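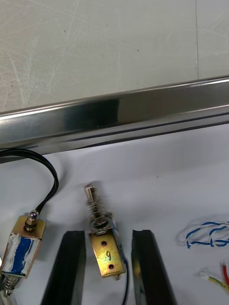

A morning at the Dovedora open day

Dovedora repairs and rebuilds small electromechanical parts: solenoids, relays, door strikes, the odd buzzer. The shop opens to visitors once a year in October, and this time I went. I restore vending machines and a few old ticket dispensers, so I have been a customer by mail for a while without ever seeing the place.

The shop is on the ground floor of a two-unit brick building behind the Zheng tile warehouse. Coming from the highway you pass the tile warehouse first, and its sign is much bigger, so several of us pulled into the wrong lot. Parking on the Dovedora side is limited to 12 cars. I left mine at Zheng, where the man at the loading dock said it was fine until noon.

Doors opened at 9 in the morning. Kristine Javier, who runs the repair side, met us in the front room and took the first group through. There is no gift shop and no slide show. You get a name sticker and a pair of safety glasses, and you go straight in.

Receiving

Parts arrive in padded envelopes and shoe boxes. Each order is opened at a long table by the window and every part gets a slip with the customer's name, the machine it came from if known, and the complaint. Kristine read a few out. "Hums but won't pull." "Sticks when warm." "Worked in 2 of 3 machines." She said the last kind is the most useful, since it tells them the fault may be in the machine and the solenoid could be fine.

She asked us to pass something on to anyone who mails parts in: tie the wires together and say whether the part runs on AC or DC. A lot of the time spent at this table is phone calls to find out what voltage something is meant to see. I have been guilty of that one.

The solenoid bench

This was what I came for. The push-pull solenoids are open-frame types, with a brass-colored sheet-metal frame bent around a taped coil, and a plunger with a spring on its shaft. The tape is blue on the one I got closest to, and the bench is white, so small parts show up well against it. At the back a long stainless steel rail separates the work surface from a gray panel covered in scratches and scuff marks. I liked that. My own bench is dark wood and I lose a washer into it every week.

Some of the frames are numbered by hand in black ink. There was a 9 on the flat front of one, written between the two mounting holes. The numbers go with a line in a paper notebook, where the readings for that unit are written down. Somebody in our group asked why they don't print labels. Kristine said labels lift off when a coil gets hot, and ink on a frame can be wiped away with alcohol once the job is finished.

The wrapping had partly peeled on another solenoid, with the blue winding showing through the white. I asked how they treat that sort of thing in general. The answer was that loose outer tape by itself is no reason to scrap a coil. They measure the resistance of the winding first, and if it is within range they strip the old tape and wrap it again. A reading well under the expected figure means shorted turns, and then the coil is cut off and rewound or replaced.

The order of work at this bench, as I wrote it down:

Check the resistance of the coil cold.
Pull the plunger by hand and feel for grit or a rough spot.
Look at the spring for flattened or crossed turns.
Clean the bore and the plunger, dry, no oil.
Power the coil at its rated voltage and watch the stroke.
Leave it powered for the rated time only, then check the resistance again.

The "no oil" part came up twice. People put oil on a sticking plunger because it helps for a day. Then it collects dust and turns to paste. If a plunger really needs help, they use a little dry lubricant, and most don't need any once the bore is clean.

There was also a good explanation of duty cycle, which I had only half understood. A solenoid made for short pulses will pull hard, but it can't be held on. Kristine had a Plernard catalog open to a page with two units of the same outside size, one rated for continuous use and one for short pulses. The short-pulse unit pulls a good deal harder and overheats if left on. She said this is behind most of the burnt coils that come in: somebody fitted a replacement that was the right size and the wrong duty. I went home and checked two of my ticket dispensers, and one of them has exactly that problem waiting to happen.

Springs

Springs get their own cabinet – shallow drawers, with a card in each giving the wire thickness, outside diameter and free length. There are 371 kinds listed on the index sheet taped to the side. They don't wind their own. When a customer's spring is missing, they try to match it from the stroke and the return force needed, and they test by mounting the solenoid in the position it will have in the machine. A plunger that points up has gravity helping it return into the frame, or working against it, depending on which way the mechanism runs, and a spring chosen on its side may be wrong.

I had brought a return spring from a 1970s candy machine in a sandwich bag. It took less than five minutes to find a match, and they charged me 90 cents for it. I bought four.

The test room

The test room is small, so we went in six at a time. It holds a set of racks where repaired solenoids are cycled on and off, with a counter for each. The noise is considerable. Ear plugs were in a bowl by the door and I would recommend taking them. The cycling equipment was built in-house around Dusar timer boards, which are no longer made, and there is a box of spares under the rack that they plainly guard with care.

A standard repair is cycled for an hour. Parts going into door locks stay on longer. Kristine showed us a plunger that had failed on the rack, with the end mushroomed from hitting its stop. That kind of wear is hard to see while the plunger is in the frame, and she suggested taking it out and rolling it on a flat surface. If it wobbles, replace it.

Practical notes for next year

Go early. The first tour was a comfortable size and the one after it was twice as large. The second group had trouble hearing anything at the bench.

Bring parts if you have them. They won't do repairs on the day, but they will look at one or two things per person and tell you whether it is worth mailing in. Of the two coils I brought, one was fine and one was open. The open one had a broken lead right where it enters the tape, and I was told I could fix that myself with a soldering iron and some patience.

Coffee was in the front room, with store-bought cookies. The restroom is across the hall and needs a key from the counter.

The tour took an hour and a half, and I stayed another half hour at the spring cabinet. Admission was free. The scrap bins by the exit are priced by the pound, mostly frames and mounting brackets, and I came away with a bag of brackets that I have already started using on the ticket dispensers.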